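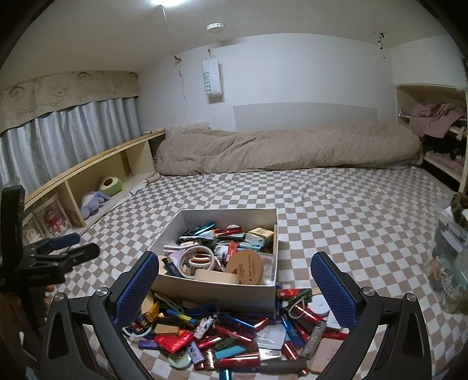
Questions I get about robots and chores

Last updated 14th September

Can a robot tidy my house yet?
Bits of it! Floors are pretty much sorted, if you don't mind rescuing the thing from under the couch. Anything with a pile in it is another story.

What's so hard about a pile?
Everything touches everything else. Take makeup: a shiny red tube lying on another shiny tube, with a flat compact underneath and a packet on top of that. You or I would just dig in. A machine has to work out where one tube stops and the next one starts (shiny stuff is murder for cameras), then grab it without sending the rest across the bedsheet.

But I saw a video of one doing it.
Me too, and I loved it. Check the speed in the corner, though. I timed a clip from Podora in January and it took 178 seconds to put three lipsticks in a box. My niece would have eaten one by then.

Why two jaws and no fingers?
Cheap, tough, easy to fix. Two jaws with soft pads will pick up most of what's on your dresser. Thin flat packets are the pain, as there's no edge to get under.

Is it any better in factories?
Loads better, when the parts are all the same. Jolán Kiss runs packing at Brennan and her line has been filling cartons by machine for years. Mixed returns still go to people at a table.

Should I buy the Clasell or the Panov?
For sorting clutter? Neither, for now. I've borrowed both. The Clasell is quieter, the Panov drops less, and I still did the bathroom drawer myself.

When will you change your mind?
When one clears my bed before bedtime. Write to me if yours does, I want to see it!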